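Tuesday, July 2, 2019

Plate racking, wrist-view ablation. Carrying on with the Fotlow policy from the last entry, same checkpoint, no retraining.

Question for this block: how much does the policy lean on the wrist views once a plate is in the gripper? The Visico loader pads and normalises all streams the same way, so a wrist view with next to nothing in it still gets a full share of the tokens. The training set is 1,523 demos and I have never gone through the wrist streams by eye. Pulled a few frames before touching the weights.

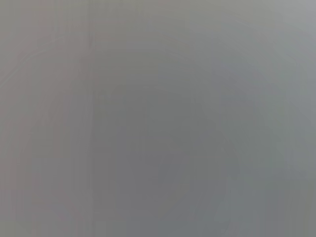 *Wrist view, grey throughout. Darker patch low in the middle, paler to the right.*

No edges to speak of, so nothing I would expect a keypoint method to hold on to. The encoder still gives it a feature vector of ordinary length, and that bothers me. I had assumed blank input would come out small and be easy to threshold — it doesn't.

Head view from the same session for comparison:

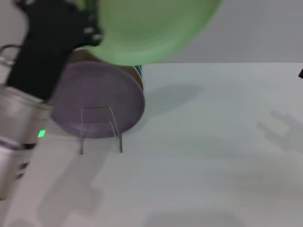
*Head view. Green plate held above the table, purple and brown upright, wire rack in front of the purple one.*

Plenty to work with in this one. The rims separate well by colour. The green plate covers the top of the brown one, so the insertion gap has to be judged from partial outlines. Kristiansen's segmenter may merge those two; check the masks before using them as labels.

## Masking test

1. Baseline, all views on, 25 rollouts. Keep the plate order fixed.
2. Wrist tokens replaced with the dataset mean, 25 rollouts, same seeds.
3. Wrist tokens dropped only where local contrast falls under the threshold. Start at 2 grey levels and adjust if it fires on good frames. The sort of frame it ought to catch:
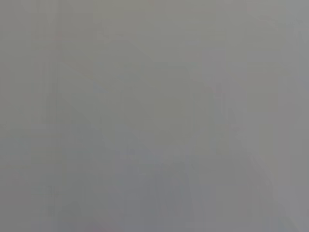

4. Log the gate state at every step, along with the head-view attention map. Last time I logged only the final step and had to rerun the lot.
5. Repeat 1 to 3 with the plate order shuffled, if there is bench time. Up to 100 rollouts altogether, then stop and look.

## Notes

Mean contrast over the whole view is a poor gate. Slow shading from one side to the other counts as contrast and lets a blurred view through. Use the local measure on small tiles.

Drundiren config has the gate before normalisation. Must be moved, or the threshold means nothing.

To do: rerun the loader check, fix the config, book the arm for the rest of July.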